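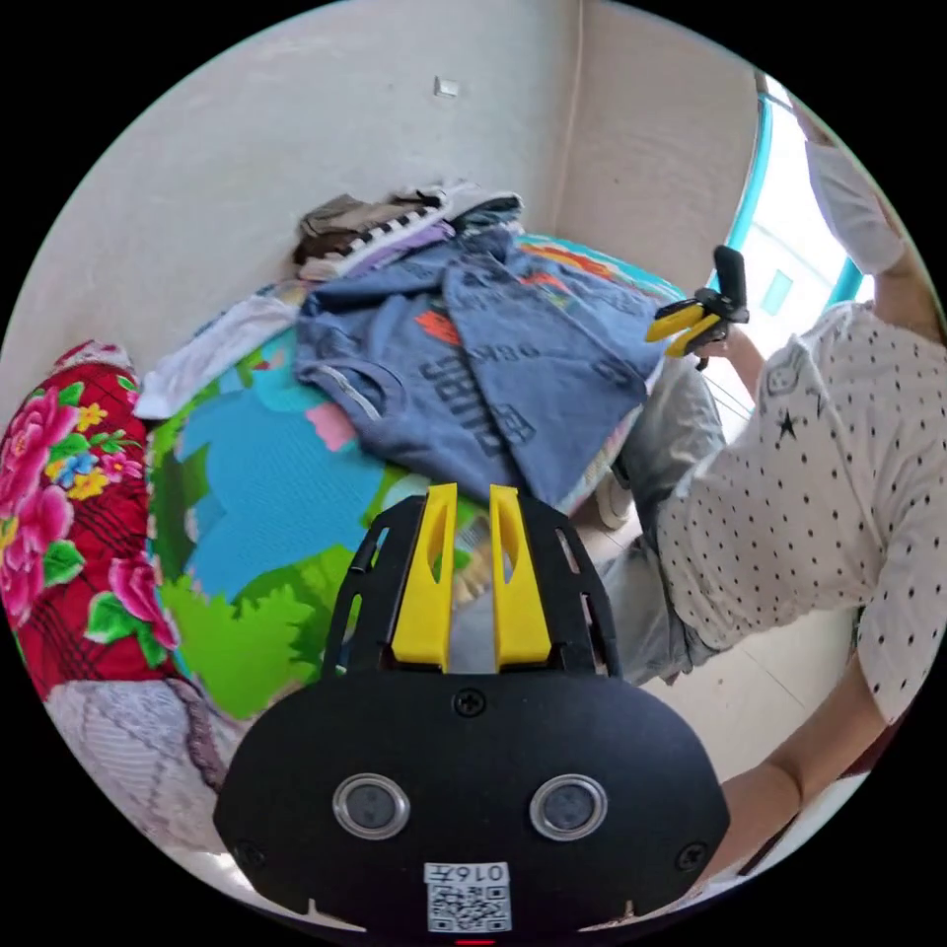

Tullow Shared Workshop — Home Builds Group

Ximena Sosa wants it understood that she did not set out to automate laundry. She set out to fix a cupboard door, in November of last year, and the laundry arrived by degrees.

"I had a motor left over from the door," she says. "You know how it goes. A spare motor is a kind of debt."

The debt is now called Skato, and it has eaten one corner of the bench by the drill press. It is meant to be a two-handed machine that folds a T-shirt on an ordinary bed. For now the hands come without the machine: a pair of black grippers with yellow fingers, which a person carries to the bed and works over the clothes. Sosa calls this stage "doing the laundry, but slower."

The fingers are flat, with long slots cut through them. She has strong feelings about slots. "Solid fingers look serious and behave like rulers. You want a bit of give, or you end up picking up the quilt as well. I have picked up the quilt many times."

Why a bed, when every sensible folding project starts on a table? "I don't fold on a table. Do you?" I said that I did. She wrote something down.

The bed is the hard part, she admits. A patterned quilt under a printed shirt is a lot to ask of any camera, and her first attempt at finding the edge of a sleeve, a piece of software named Lightfoot, was fond of cartoon bushes. Its replacement, Flitach, is better with sleeves and hopeless with collars. She has recorded 865 folds so far and thrown out 100 of them, mostly T-shirts that ended up as a ball.

"A ball is a valid fold if you have a deep drawer," she says.

The arms are the next job. She has the shoulder joints cut and a frame drawn up to 16 inches wide, and she is stuck on the wrist, where the cable wants to go exactly where the screws are. Her third wrist bracket cracked while I was there — a small, polite sound. She put it in a coffee can with the other two and went to look for thicker stock.

The cupboard door still sticks.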